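January 25, 2021

Second day on the Budby survey. On site before the heat, with the west door unlocked and the tower already open. Started again at the nave arcade, as yesterday's readings for the north side didn't agree with the drawing held at Ametepe.

The discrepancy is in the third pier. The drawing puts its centre 60 mm east of where I find it. Measured twice from the chancel step and once from the font, same result each time. The later two piers are correct, so the error isn't cumulative and was most likely introduced when the sheet was redrawn. I've marked it in red on my copy and left the original dimension legible.

Bay spacing is otherwise regular. The capitals are plain, bell-shaped, with a roll necking. The bases have the water-holding hollow that the architect must have taken from a pattern book, as it serves no purpose on a building of this date. Tooling on the shafts is fine and vertical up to shoulder height, then coarser. Two masons, or one mason and a change in the rate being paid.

Limewash on the south aisle wall is failing in a band 900 mm above the floor. Moisture meter high along the whole band, highest behind the radiator. The ventilators in the plinth have been painted over from outside, grey enamel, at least two coats. Cleared one with a bradawl and the cavity behind it is full of mortar droppings. I don't think any air has passed through it for decades. The cement render at the base of the wall is the larger problem. It needs to come off, but the parish will want a price first and I'm not able to give one until a section has been opened up.

Roof: hammerbeam form, but the hammerbeams are doing very little. The load is taken by iron tie rods with turnbuckles, painted brown to match the timber. Couldn't reach the plates. The ladder from Fudside is too short by a metre, and the scaffold tower won't pass between the pews without unscrewing the front two rows. Left it.

Glass: east window complete. The tracery lights are original and the main lights are not, judging by the leads, which are wider and much flatter. One quarry cracked in the second light from the left, stable. Saddle bars rusting where they enter the stone and starting to spall the jamb on the south side. Photographed with the scale.

The vestry took most of the afternoon. The register of works starts well and then skips eleven years. There's an entry for the organ being moved "to its former place", with no indication of where it had been in between. There is an infilled patch in the floor tiles near the pulpit measuring 600 mm across, which could be where the blower pipe came up. Tiles in the patch are a poor match, a brighter buff and slightly thicker, laid proud. Somebody will trip there. Added it to the hazards list.

Cloven rang at four about the paint samples. The lab can take them but wants them individually bagged and labelled by bay, which I hadn't done. Redid the lot on the vestry table. The scrape from the chancel arch shows a dark red under two creams and a green. If that is a stencilled border it should continue on the north respond, at the same height. Will test there first thing, in good light, before anyone parks the flower stands against it again. 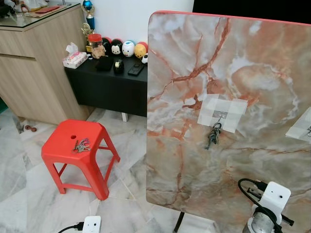 Keys hung up on one of the hooks.
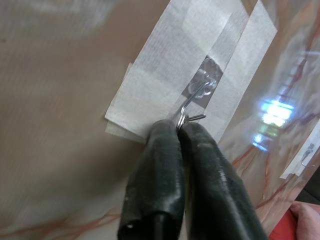

Still to do: bell frame, porch, rainwater goods, and the levels along the north drain. The porch shouldn't take long. The bell frame depends on whether the hatch can be lifted, and the December report says it was screwed down after the pigeons got in. Bring the long driver bit and a proper dust mask. Ask Fudside for the three-section ladder. Check the batteries in the laser, which dropped out twice today at the longer distances.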